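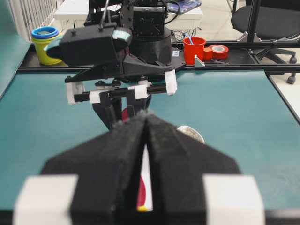
# Onu Table Notes

Welcome, and thank you for taking the time to read this before diving into the folders - it will save you some puzzling later on. Onu is a small collection of notes and pictures about things being picked up, moved and set down on a table, the sort of handling that most of us do without thinking while we talk about something else.

There are 453 entries so far, gathered into 24 folders. Each folder covers one sitting, and a sitting ends whenever the tabletop gets cleared and laid out again.

## What an entry holds

- `items.txt` - plain names for the things on the table
- `views/` - the pictures, in the order they were taken
- `notes.md` - anything we felt like writing down, which is sometimes a lot

We keep the names simple on purpose. If a thing is white and round and half hidden behind something else, then "white round thing" is a perfectly good name for it, and we'd much prefer that to a guess. Colors go first, then shape, then the name if you're sure of it.

## Known rough spots

Folder 20 was named twice during the April cleanup, under both Avetti and Edik, and the two lists don't quite agree. We kept both. Entry 98 has no notes at all (sorry!), but its pictures are fine.

Small things that show only as a sliver are listed under `partial`. Please leave them there unless another view in the same entry settles the matter.

## Adding to it

Corrections are very welcome, even tiny ones. Change `items.txt`, add a line to `notes.md` saying what you changed, and send it over to the Pralidon shared folder.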